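Flevwood Technical Institute
Materials Handling I
Handout for Unit 4: Belt Conveyors and Sorting into Bins
Instructor: Mareike Kettler

Students are expected to have read this handout before the March laboratory session. Bring safety glasses and the Unit 3 worksheet.

4.1 Parts of a short belt conveyor

A belt conveyor consists of a frame, a belt, a drive roller, a return roller and the supports that carry the frame. The belt is tensioned at one end only. Tension is set before parts are loaded and is checked again after 100 cycles.

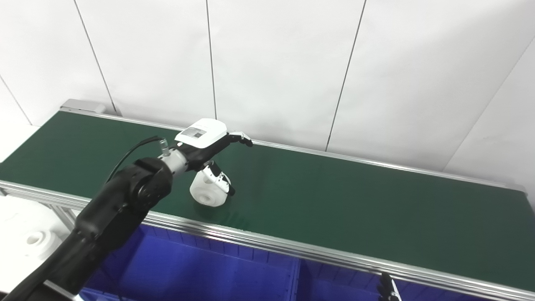

Side rails keep the belt in line and give the builder a place to attach guides, sensors and legs. Many short conveyors use aluminum extrusion for this purpose, as on the near side of the green belt, where a support post of the same material rises beneath the conveyor. Brackets can be moved along the grooves without drilling. Record the position of every bracket on the Wendt sheet before loosening it.

4.2 Placing the bins

Bins are set out before the belt is started. An open bin placed under or beside the rail should leave room for a hand to reach in from the front. Parts of different types are not to share a bin unless the work order states otherwise. For the Venis exercise, each group receives 158 parts and returns the same number at the end of the session.

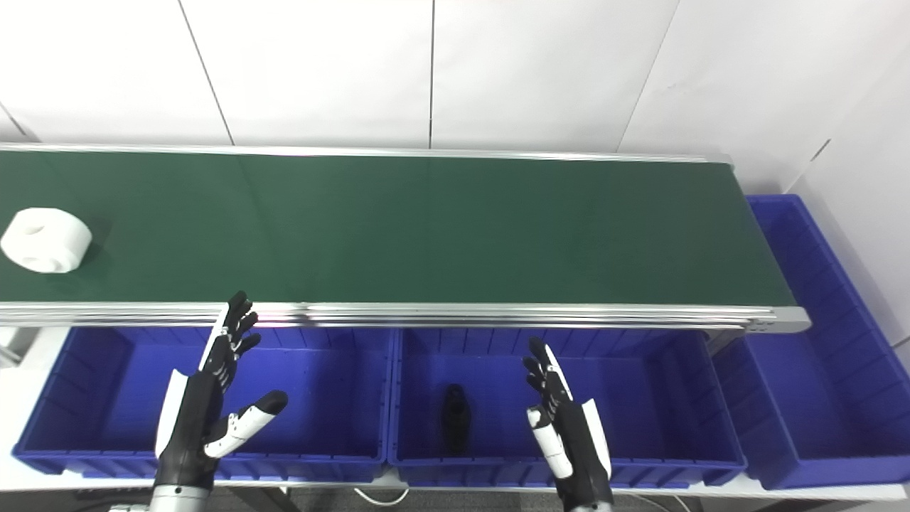 Figure 2. Belt conveyor with blue bins in front and a larger bin at the end.

4.3 Sorting procedure

Inspect each part on the belt before removing it. Parts with a visible crack go to the reject bin and are entered in the log by type. Parts that cannot be identified are handed to the instructor. Groups working on the Mulance assignment sort 200 parts in 2 runs and submit one log for each run.
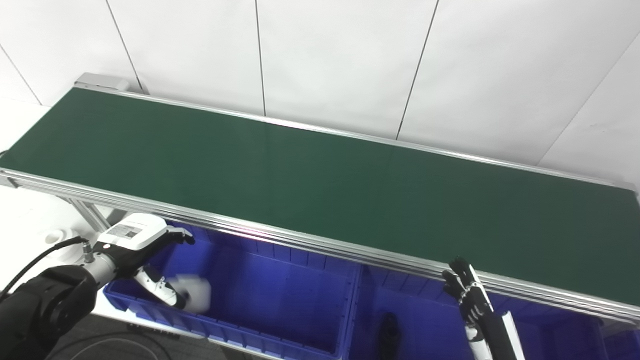 When should a bin be emptied?
Empty it at the end of each run, after the parts have been counted and the log has been signed. A bin that reaches its fill line during a run is replaced, and the change is entered in the log.

4.4 Submission

Logs are due at the start of the next laboratory session. Late logs are marked down one letter grade.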